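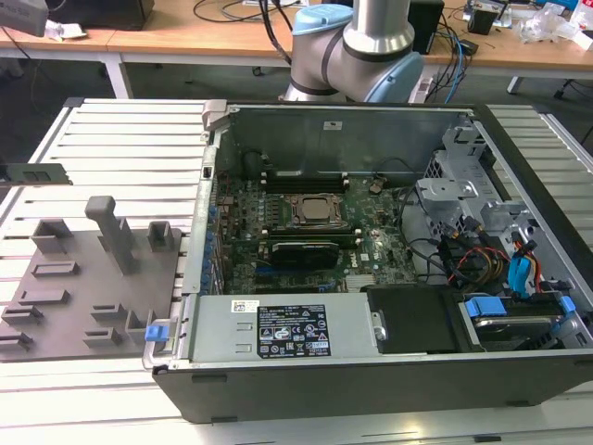
An opened Dell desktop on the bench with the arm behind it and a fixture plate alongside. Photo: Zovus

Zovus teaches a robot to take apart the office computer

7 Aug 2020

Zovus, a small automation outfit that until this year mostly sold conveyor parts, has started teaching a robot arm to work inside desktop computers. The method will be familiar to anyone who has ever helped a parent with a printer. A person takes hold of the arm, moves it through the job, and hopes some of it sticks.

The project is called Kesten, and its pupil is a silver arm with light blue joint covers. Its classroom is a slatted aluminum table where a computer tower lies on its side with the panel off. The curriculum covers the parts a repair shop handles most often: memory, the graphics card, the hard drive and the cables that connect everything to everything else. A gray plate with one tall post and a set of slotted holders is there beside the tower.

Operators have two ways of giving a lesson. In the first they grab the arm and walk it through each motion, with the motors relaxed enough to go along. In the second they sit a few steps away and steer it with a handheld controller while the system records where the arm goes. The company says hand guiding is better for slow work near the board, and remote control is better for operators who would like to keep using their shoulders.

Zovus has recorded 1,475 demonstrations since January. Of those, 400 were thrown out. The reasons entered in the log include "slipped," "wrong slot," "sneezed" and, on one memorable afternoon, "lunch." The rest go into training a model that is supposed to work out what the good attempts had in common and then try it alone.

A single lesson is short. An operator brings the fingers down over a memory module, opens the latches, lifts straight up and sets the part down where it belongs. A technician does this without putting down the coffee. The arm has to be shown many times, and from slightly different starting points, or it learns only to remove memory from a computer parked in exactly the same place. To prevent this, the tower is shifted a little between recordings. Early on it was shifted too little, and the arm became a specialist in one square foot of table.

Cables are the hard part. A circuit board keeps its shape and a metal cage stays where it was put, but a bundle of wires looks different each time somebody breathes on it. Zovus tried tying the wires back for the first batch of lessons, then dropped the idea after visiting a recycling firm and seeing what the inside of a used computer looks like after 10 years under a desk. They are now left as they come.

The recycling firm in question is Celau, which has agreed to take the first two arms for a trial if the project gets that far. Celau pulls reusable parts out of retired office machines before the cases go to scrap, and would like to do more of it. Its present equipment consists of people with screwdrivers. The firm says they are staying, and that someone will have to show the robots what to do whenever a new model of computer turns up. This makes them teachers, a promotion that for now comes with the same chairs.

Not everyone is convinced that showing is the way to go. Uchida, a rival that programs its arms the old way, one measured position at a time, says a written program does the same thing on each run and never picks up a bad habit from a tired operator. Zovus concedes the point about habits. For most of the spring its arm paused for a moment before every pull, a hesitation traced to one operator who liked to double-check. It has been left in, partly because removing it would mean recording those lessons again and partly because the success rate on graphics cards was higher with the pause.

The company will not give out that success rate, describing it only as "encouraging," a word that in this business covers a lot of ground. It does say that taking parts out goes far better than putting them back, which places the robot level with most of us.

Lessons on reassembly begin once the current set is finished. Zovus has not set a date for the trial at Celau, and says it is still looking for donated desktops, working or otherwise, preferably with the screws still in them.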